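Re: Imivis grasp planner, anyone running the new release?

tbellamy
Upgraded in August. 506 picks on mixed clutter and the success figure went up nicely. I'm fairly happy with it.

g_ruchti
Success meaning what? Gripper closed, or item out of the bin?

tbellamy
Gripper closed on something.

g_ruchti
Then I don't believe it – ours counted 21 of those as wins with nothing in the fingers.

arlo_fitz
Bit harsh. The collision checking is better.

g_ruchti
For the bare arm, perhaps. Ask it what it knows about your cabling.

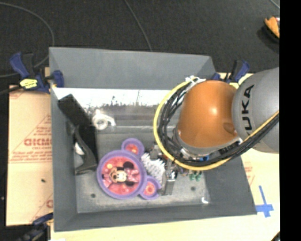

Our model stops at the flange, so any wrist angle the planner calls free is a guess near the bin walls. I'd want that sorted before anyone quotes me a percentage.

tbellamy
Fair. I'll rerun 100 with the padding on.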